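Kinsella Fuzzy Knit Set, Heather Gray

Sold by Nesturano — Cold Weather Knits
Price: $40
Free shipping on orders over $63
Color: Heather Gray
Care: hand wash cool, dry flat

I've been wanting to carry something like the Kinsella for ages, and I'm so happy it's finally on the site! It's the softest thing in the shop right now (I keep one behind the register and people pet it while I ring them up). The yarn is long and fluffy everywhere except the cuffs, which are a close, fine rib that hugs your wrist and stays put when you pull a coat sleeve down over it.

The gray is a good middle gray, a little flecked, so it goes with black coats and navy coats and that mustard one you bought and never know what to wear with.

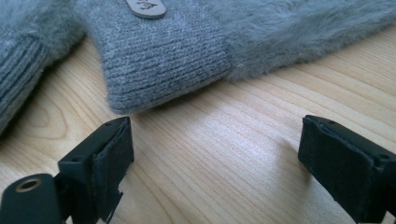 Plurnomeck
Shop owner, Nesturano

The rib and the fluff are the same gray, but they look pretty different side by side. The ribbed part reads almost like corduroy, and then it goes straight into the fuzzy part with no in-between. I love that. There's a little oval tag in a tan shade with the maker's logo on it, small enough that you forget about it.

Sizing: one size, and it runs a bit roomy. If you have small hands you'll have extra space at the fingertips, but the cuff still grips. My own hands are on the big side and I wear mine for the whole dog walk, 10 blocks each way.

Washing: cool water, a drop of wool soap, and squeeze gently. Please don't wring it! Lay it flat on a towel and fluff the long part with your fingers once it's dry. It will shed for the first few wears — a lint roller takes care of your coat.

If you want the hat too, look for the Hurkora beanie on the next page. It's a slightly darker gray, smooth knit, no fuzz, and I wear the two together all through February.

Returns are fine within 5 weeks as long as the tag is still on. Send me a note through the contact form and I'll email you a label.

In stock, ships from our back room by 5 p.m.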